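Prerkico Launcher

Prerkico Launcher is a home screen replacement for Android phones and tablets, developed by Nurhan Aydoğan and Ekrem Coşkun. It was first released under the name Zarnine and took its present name with version 2. The launcher is free, with a paid licence that unlocks gesture controls and extra icon shapes.

The default layout has a single home page, a search bar and a dock that can be hidden. Apps are sorted into coloured groups, and users can change the grid size, font and folder style. Backups made in version 2 can be opened in version 3, but widgets have to be placed again by hand.
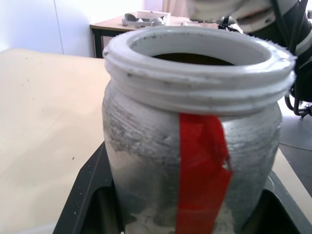
A 3D-printed jar with a threaded neck.

Version 3 added Willen, a theme engine written by Yasir Lashari. It offers 30 built-in themes and an icon pack of 375 icons called Ateş. Themes can be shared as small files – no account is needed.

Early builds of version 3 were criticised for slow scrolling on older phones. An update in December reduced the animation effects and added a switch to turn them off.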